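トップ > 作業用品 > 床・マット > ジョイント式フロアマット

Stolluteck フロアマット「Lislow」

Lislowは、床にすわって作業をする方のために作ったマットです。わたしは日本に来てから床で仕事をすることが多くなりましたが、ひざと足首がすぐに痛くなりました。同じ悩みをもつ方に、このマットを使っていただきたいと思います。

一枚の大きさは縦横ともに100センチです。となりのマットとは、端のかみ合わせでつなぎます。道具はいりません。つなぐときは、角から始めて、手のひらで順番に押してください。真ん中から押しますと、最後の角が少し浮くことがあります。 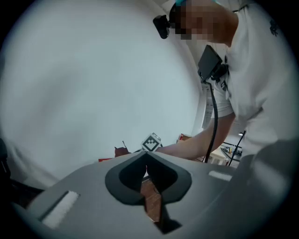 厚さは「Rees」と「Clivent」の2種類からお選びいただけます。Reesはうすいタイプで、ドアの下を通る場所にも敷くことができます。Cliventは厚いタイプで、長い時間ひざをつく作業に向いています。二つの厚さをつなぐことはできませんので、ご注文のときにご確認ください。

色はグレーと生成りがあります。生成りは製造の時期によって、色が少しちがう場合があります。広い部屋に敷くご予定でしたら、一度にまとめてご注文いただくほうが安心です。

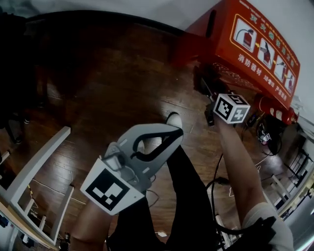

お手入れは、かたくしぼった布でふくだけで十分です。洗剤をお使いになる場合は、中性のものをうすめてください。洗濯機では洗えません。床暖房の上でのご使用は、Reesだけが可能です。重い家具を長く置きますと跡が残りますが、夏は一日ほどでだいぶ戻ります。冬はもう少し時間がかかります。

届いたばかりのマットには、素材のにおいがあります。風の通る日かげに立てておいてください。日なたに置くと端がそりますので、どうぞお気をつけください。

送料は5枚以上のご注文で無料になります。端をまっすぐに仕上げるための縁材は別売りです。切って使いたい方には、無料の型紙をお送りしています。切ったマットの返品はお受けできません。

昨年の10月から、見本の小片もお送りできるようになりました。厚さで迷っている方は、ご注文の前にお申しこみください。

商品についてのご質問は、担当のRozália Vávraまでお書きください。日本語と英語でお返事いたします。

カテゴリー:床マット/すわり作業/在庫あり
シェア 127 コメント 2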